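Cuadernos > Diario > Vida en Gerurmont

Martes, por la noche

Hoy el autobús de Surnton llegó con retraso y perdí la primera hora en la lavandería, así que empecé el día enfadado. Después se me pasó. Escribo esta página con el diccionario al lado, como siempre, y pido perdón por las faltas.

Quiero contar lo de las etiquetas. Cuando llegué a Gerurmont yo sabía pedir un café y dar las gracias, y pensaba que con esto podía comprar comida. Pero comprar comida es leer, y leer deprisa, con otras personas que esperan detrás con su carrito. El primer mes compré vinagre de limpieza para la ensalada. No lo usé, por suerte, porque la vecina del segundo piso lo vio en mi bolsa y me hizo un gesto muy claro con la mano.

Ahora leo bastante bien, pero he descubierto que me gusta volver a no entender. En la calle del mercado está la tienda Zuvach, que vende productos de muchos países, y allí casi nada está escrito en un idioma que yo conozca. Entro los sábados y miro los colores. Un mismo verde puede ser té, jabón o algas. Intento adivinar antes de dar la vuelta al paquete, donde a veces ponen una pegatina pequeña en español, torcida, encima de lo más interesante.

Mi cuaderno de palabras tiene ya 2459 entradas. Las numero desde el principio, es una costumbre de mi padre, que numeraba las cartas. La última de hoy es «boquilla». Antes yo decía «la boca de la bolsa» y todos me entendían, pero una palabra propia es mejor.
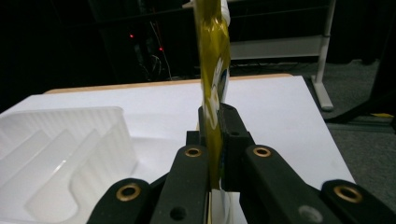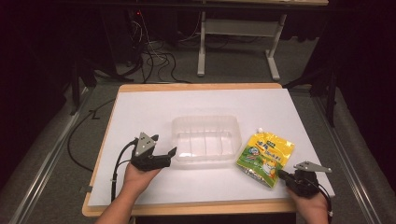 Una bolsa amarilla con letras que no sé leer.

Por la tarde pensé en esto de adivinar, porque en la clase de conversación la profesora nos preguntó qué hacemos cuando no entendemos una frase. Una compañera dijo que sonríe. Yo también sonrío, pero además repito la última palabra con voz de pregunta, y casi siempre la otra persona lo explica todo otra vez. Funciona en el banco y en la farmacia. En el teléfono no funciona, porque por teléfono la gente solamente habla más fuerte.

Hay palabras que me dan problemas desde hace 3 años. «Todavía» y «ya» las confundo cuando estoy cansado. «Suavizante» la aprendí el primer invierno y creía que era un adjetivo para personas amables - se lo dije a mi jefe, como cumplido, delante de dos clientes. Él todavía me lo recuerda (o ya me lo recuerda, no estoy seguro).

También compré una libreta nueva de la marca Rind, de tapas grises. La vieja tiene hojas para hasta 2 semanas más, si escribo pequeño. No quiero empezar la nueva antes de terminar la otra, me parece una falta de respeto.

Cené sopa y pan de ayer. Mañana tengo turno temprano y debo preparar la ropa. Antes de dormir voy a repasar las palabras de la cocina, que son las que más se me escapan: colador, cazo, rallador, espumadera. Espumadera me parece muy bonita. La he escrito dos veces.

Comentarios

marina_lee: Lo de «suavizante» me ha alegrado la mañana. A mí me pasó algo parecido con «embarazada», te lo puedes imaginar.

Tostado77: ¿La tienda Zuvach abre los domingos? Fui una vez y estaba cerrada.

pasoapaso: Yo soy de aquí y tuve que buscar qué diferencia hay entre cazo y cacerola. Sigue escribiendo.

Este sitio utiliza cookies propias y de terceros para mejorar la navegación. Si continúa, acepta su uso. Aceptar | Configurar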